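The **Floltitz Fuel Price Inquiry** was a local investigation into petrol prices in the town of Floltitz, set up in January after a long and rather weary run of complaints from drivers.

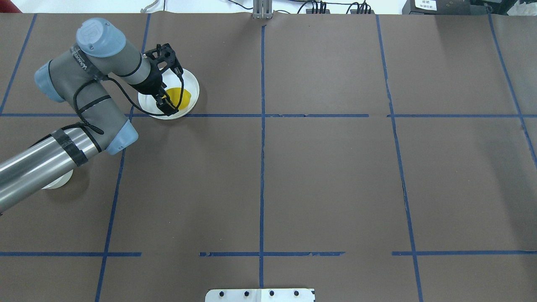
It was led by Keith Hebden, a retired bus driver who kept his receipts, all 247 of them, in date order.

## Findings

The inquiry looked at nine filling stations, among them:

- Biron, on the ring road, generally the dearest
- Lekora, by the market, which changed its prices most often

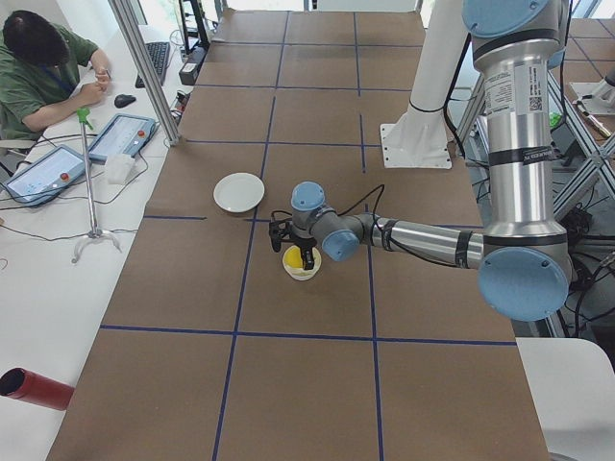

- Seyoum, a small family forecourt, much loved and usually cheapest

Prices rose within a day when wholesale costs went up,
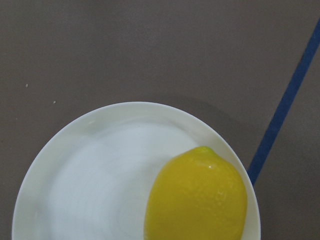 but took far longer to drift back down, as many a patient motorist had long suspected.

## Outcome

Five stations agreed to post their prices online each morning, and kindly kept it up.

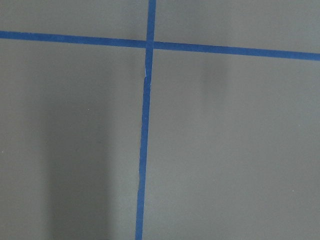 *Blue tape crossing on a grey surface.*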